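The firm had two offices, one above the chemist in Gulusbridge and one in Mellville that opened on Tuesdays. She had been a solicitor there long enough to have a key to both.

The letter from the other side came in the morning post. They would pay the claimant for his hand, but they wanted 274 pages of his medical notes first, and they wanted them in order. She read it twice, put it in the tray and went to make tea.

The claimant had worked at the Onia bakery until June. He had lost most of the feeling in two fingers and could not do up a shirt. He never rang before lunch and he never asked how much. What he asked, every time, was whether he would have to stand up in court.

"Probably not," she said, when he rang that afternoon.

"But I might."

"You might."

He said that was fine, in a voice that meant it wasn't, and told her his daughter had bought him shirts with poppers.

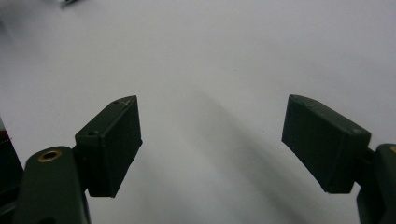

She stayed late to sort the notes. The trainee had gone at five and the heating went off at six, so she worked in her coat. By the time she reached the physiotherapy reports she was thinking of things that close and things that don't: a jar lid, a front door, a pair of dark green gripper fingers with their tips angled towards each other and nothing held between them. He had described his own hand in much the same way at their first meeting – it would go so far and then it stopped. She had written that down word for word. It was still the best line in his statement.

The offer came the following week. It was £600 more than she had told him to hope for. She rang him at ten, forgetting about lunch, and he let it ring for a long time.

"Do I have to stand up?" he said.

"No. You have to sign something."

There was a pause. She could hear a radio, and somebody running a tap.

"I'll use the left," he said. "Is that allowed?"

She told him it was, and asked whether he would rather come to Gulusbridge or Mellville. He said Mellville, if it was all the same to her, as he could get the bus.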